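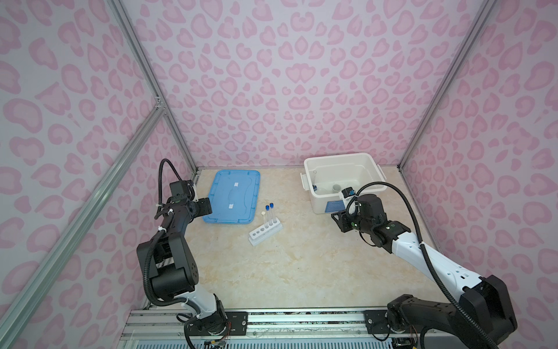

**Habit stacking is finally working for me (long)**

**mossy_kettle** · 5/13/22

OK so I've started and dropped a stretching routine more times than I can count, and this is the first one that has stuck past January! What changed is that I quit picking a time of day. I tied it to the coffee maker. Machine goes on, I get down on the kitchen floor, and I stretch until it beeps. It takes 10 minutes and I don't have to decide anything.

I got the idea from a short book by Pascal Brinkmann that my sister lent me (the middle drags, the first chapters are great). Anyone else doing this? What did you hook yours to?

---

**Dunlap_Rd**

Yes! Mine is push-ups after I brush my teeth at night. I started with 3 and I'm still a little embarrassed by that, but I haven't skipped in months and the number went up without me really trying.

---

**tern_and_gull**

I'm going to be the grump. This worked for me right up until we went on vacation. No coffee maker, no stretching, and then I came home and it was just gone. A set time on the clock travels with you. I use the Skolel app for reminders and it has outlasted every "hook" I ever tried.

---

**mossy_kettle**

Fair, and I do have a trip coming up, so ask me again after! But reminders never did a thing for me. I swipe them away before I've even read them.

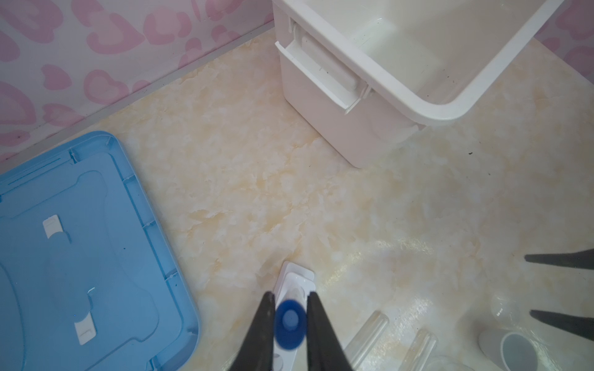

*White container, pink hearts on the wall.*

---

**Dunlap_Rd**

Same here, I'm a champion swiper. @tern_and_gull, could you pick a hook that goes with you? Teeth come along on vacation, lol.

---

**tern_and_gull**

Ha, OK, teeth is a good one. I still think people give the hook too much credit. Mossy's routine is short. My old one was 80 sit-ups plus a run, and I doubt any hook would have saved that.
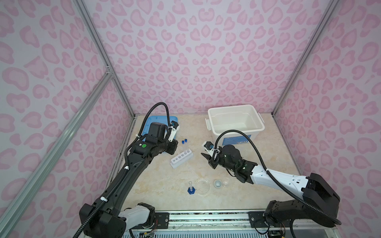
And before somebody brings up streaks, I had a 725 day streak in Grarkelon, lost it to the flu, and didn't exercise again for most of a year. I'd take a plain reminder over a streak any time.

---

**pepperjack_lane**

Ouch, that streak! I turned mine off for the same reason and I'm so much happier. I keep a paper calendar by the fridge now and put a dot on the days I move. A blank day is just a blank day.

My hook is getting home from work, by the way. Shoes stay on, and I walk to the end of the street and back before I sit down. Once I'm on the couch I'm done for the night.

---

**mossy_kettle**

Shoes stay on!! I'm stealing that for evenings. And the dots too, I have a calendar with nothing on it.

---

**tern_and_gull**

Fine, I'll try teeth for calf raises. Keeping the reminder on though.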